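**Lorkico court shoe reissue: progress to Friday, September 22, 2023**

The second round of samples for the Lorkico low-top arrived from the Bisgate factory on time. The shape is now close to the original pair we are working from. The toe box has come down and the heel tab sits where it should. The navy is still too bright on the suede and we have asked for it to be dyed again.

The outsole was the main worry in the last report. Tokero has recut the mould and the tread pattern matches the archive drawing - the old one had the grooves too shallow. Wear testing on the new sole has started.
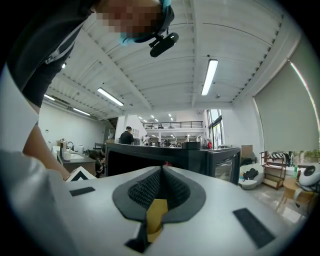 Both colourways remain in the plan, navy/white and all grey. The grey is ready to sign off apart from the laces, which came in the wrong length. Replacements are on order.

The first run stays at 600 pairs, split evenly between our own shop and Zeleke. Zeleke has asked for the original box design. The printer's quote is higher than we allowed for, but can be met from the money set aside for the insole, where we spent less than planned.

Still open:

- navy suede, new swatches due
- lace length on both colourways
- decision on the box

We need your approval of the box cost before the order is placed.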